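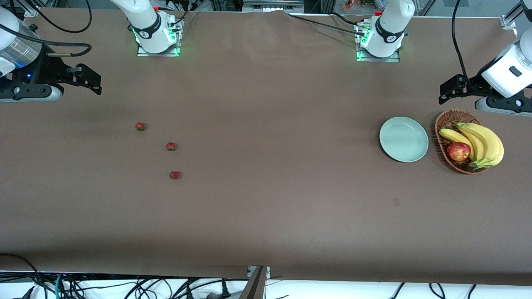

The big brown table, green light and all.

29th August

Up at six and out before the kettle had properly boiled, because the swifts have gone but the martins haven't and I wanted the reservoir to myself. I had it, too, apart from one man with a spaniel. Flat calm, mist coming off the Prelthorpe end, and then a greenshank! Calling before I saw it, three clear notes, and then it dropped in by the sluice and walked about in the shallows as if it had always lived there. First one for me since May, and that was just a speck going over.

I stayed much longer than I meant to. There were 112 lapwings on the mud by my count (I did it twice and got the same number, a small miracle with lapwings) and nine dunlin tucked in among them, one still with most of its black belly. Common sandpiper on the dam wall, bobbing away. A hobby went through at about half past seven and put the whole lot up, and the noise of all those wings over the water was wonderful, I actually said "oh!" out loud and the spaniel looked round.

Toast on the bench with cold fingers. Must remember the gloves, even in August.

Walked back the long way by Caltard Lane to look at the blackberries. Loads, but still sour on the shady side. Picked enough for a crumble anyway and ate a good few of the best ones. Two whitethroats in the same hedge, very scruffy, young birds I think, and a comma on the ivy.

Hugo Salcedo rang after lunch. He has been up at the coast since Saturday and has had a wryneck, the lucky so-and-so, feeding on a path in front of him for ten minutes. He says the wind is going round to the east by Friday and I should drop everything and come. I have looked at the trains and I think I can! There is one at 7.40 with a change, and he'll meet me with the spare scope.

Wrote up the notebook this evening and did the crumble, a bit heavy on the oats. Tawny owl going in the churchyard as I write. Need to find my other boots, wash the flask and ring Mum before Friday.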